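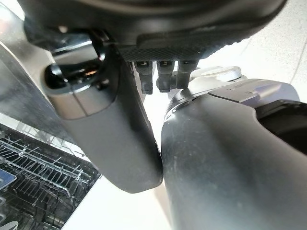
Home Stories Contributors Back issues Submit Contact

The Kitchen at Llanos Road

The keys were under the blue pot, as the letter had said. Uthai Srithong let himself in by the back door and stood on the mat. He had last been in the house in March, for an hour, and had been given soup.

He put the boxes down in the hall and went round opening windows. The one over the sink had been painted shut. He ran a knife round it, pushed, and gave up.

His aunt had gone to live at Bridness, in a home with a view of the car park and a bit of sea. She was well enough. She rang him most evenings after the news and told him what she wanted from the house, and the next evening she rang again and wanted something else. So far the list said the brown teapot, the good scissors, the tin with the buttons, the radio, and the green dish but only if it wasn't cracked. The rest was to go. The buyers were coming on the Monday and he had from Saturday morning.

He started with the cupboard by the cooker. He had thought it would be quick. It had pans at the front, then older pans, and behind those a preserving pan so big it must have gone in before the shelf did. He took the shelf out to get at it. Inside the preserving pan were jam jars, and inside one of the jam jars was a rolled-up bill from the electricity board for £196, marked PAID in red pencil and underlined.

He made a pile for the charity shop and a pile for the tip, and a third pile on the table for things he didn't know about. By dinner time the third pile was the biggest. It had a mincer in it, and a cake tin with no bottom, and a wooden spoon worn flat down one side. He tried the spoon in his hand. It was worn for someone left-handed. His aunt was right-handed, so it was his uncle's, although he could not remember his uncle cooking anything.

He ate a sandwich standing up. A woman came to the gate and asked if he was the son.

"Nephew," he said.

"She had my steamer," the woman said. "It's not important."

He went and looked and found two steamers. He carried both out and she took the smaller one, and said it probably wasn't hers but it would do. She asked after his aunt. He said she had a nice room. The woman said that was good, and that she'd write, and looked past him at the kitchen as if she would have liked to be asked in. He thought afterwards he should have asked her.

In the afternoon he did the drawers. Cutlery, tea towels, string. The bottom one stuck and he had to lift it off its runners and tip it out on the floor. There were candles, some fuses, a dog's lead, and a great many instruction booklets held with a rubber band that broke when he touched it. The one on top was for a Fidalia twin-tub. His aunt had not owned a twin-tub for thirty years. She had written on the cover, in capitals, DO NOT OVERFILL. Below it, smaller, in his uncle's writing, it said I didn't.

He put that on the table.

When she rang that evening he was sitting on the back step, it being cooler there.

"Have you found the dish?" she said.

"It's cracked."

"How badly?"

He went in and looked. "From the rim to the middle."

"That's been there since your mother dropped it. That's all right. Bring it."

He asked her about the spoon. She said she didn't know of any spoon. Then she said, oh, that one, he used it for the paint. He used it to stir the paint and then he washed it and put it back in the drawer and thought she wouldn't see. She was quiet for a bit. He could hear a trolley going past at her end, and somebody asking somebody else about milk.

"Is it still light there?" she said. It was fifty miles.

"Just about."

"You want to shut those windows or you'll get moths."

He slept on the settee under his coat. On the calendar by the fridge she had written nothing past June except one line, on Sun 18 August, which was the next day. It said Flekuvmont bus 12. He didn't know if that was the number of the bus or the time it went. He lay there and wondered who she would have been going with.

In the morning he washed the shelves. He used hot water and soda and a brush from under the sink, and did them top to bottom, then did the insides of the doors. There were pencil marks inside the larder door. He had forgotten these. His own name was there at the height of his hip and again at the height of his ribs, and his cousin's beside it, always a bit higher. Near the floor was a mark with the dog's name next to it. He had the cloth in his hand. He washed round them, and then he thought about the buyers, and looked for a screwdriver.

The door was heavier than he expected. The top hinge had been painted over and two of the screws wouldn't turn, so he had to scrape out the slots with a fork. It took most of an hour. He stood the door in the hall, next to the boxes, and went out to see whether it would fit in the car. It would not go in flat. It would go in on a slant if he put the passenger seat right back and left the charity boxes for a second trip.

He was tying it down when the woman from the day before came along the pavement in a hat.

"You're taking the door," she said.

"Yes."

"Will she have room for it?"

"I shouldn't think so," he said. He pulled the string tight and looked for somewhere to tie it. "I was going to ask if you wanted a cup of tea. I've still got the kettle out."

She looked at her watch, and then up the road towards the bus stop.

"Is there milk?" she said.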